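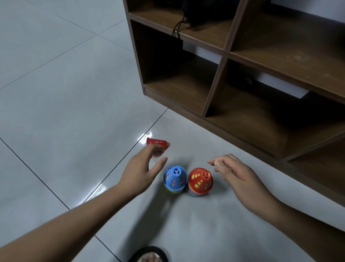 3 min read
Filed under: Stacking & Nesting Toys

Buvstead Windowed Stacking Cups

The maker calls these a "complete early learning system." They are plastic cups. They go inside each other, or upside down over each other, and a small child will spend a while doing one or the other before wandering off.

What you get is a set of nesting cups in mixed bright colors. The sides have small rectangular windows, so with the cups stacked you catch bits of the next color through the gaps. The base has a round cutout pattern. Buvstead says the openings "build visual tracking." We have no idea how anyone would check that. They do mean the cups are useless for carrying water, whatever the bath-time picture on the carton suggests, although they make a passable sprinkler.

We stock them because the Wumusell set we used to carry jammed when pushed together hard, and we got tired of the returns. These have come apart every time so far. Ask us again in May.

A few things to know before ordering:

They are light. On tile or any other hard floor, a cup that tips over can roll, and a falling stack is noisy. Use a rug if you have neighbors downstairs.

The box says "endless combinations." We got bored after 15 minutes, but we are not the target age.

Washing: warm water and a small brush for the window corners, where crumbs collect. The dishwasher claim is on the Gatgate importer's sticker only, and we haven't tested it.

Returns accepted within 14 days, unchewed.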